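The Typing Final

Row 184. That was where I-hsuan Chuang lost the formula.

She knew it the second she hit Enter. Wrong column. The whole sheet went to zeros, all the way down, and the clock in the corner said 15 minutes.

Undo. Undo. Undo again. Too far – now the header was gone.

"Water?" whispered Jeanie Lindsay, her coach, who was not supposed to whisper.

She shook her head. Two seats over, Craig Sutherland was typing like a man hammering a fence. He'd won state last year with a 76 and told everyone on the bus. Twice. Don't look at him. Look at the screen.

Lookup first, then the dates, then the chart. Same as at the kitchen table. Her fingers were freezing. Somebody's chair squeaked, and the judge, Mr. Hepburn, wrote somthing down.

Four minutes. The numbers came back. The chart came up green and she hated green but there was no time, leave it, leave it.

"Hands off, please."

Craig's hands stayed on a bit longer. Everyone saw. Kenneth Hepburn walked over, bent down, said a few words. Craig went red to the ears.

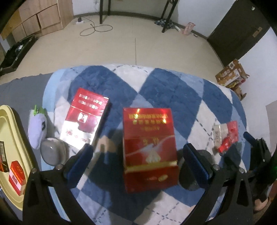 Garnley, Wednesday, January 31, 2018

Dear Grandma,

I came in second. Some girl from Orow beat me, Sieglinde Ruppert, she's really nice and she doesnt even use a mouse. Mom cried anyway. I made a mess in the middle and got out of it, I'll tell you on the phone. Jeanie says we start again in September but I already opened the practice file tonight – just to look at row 184.

Love,
I-hsuan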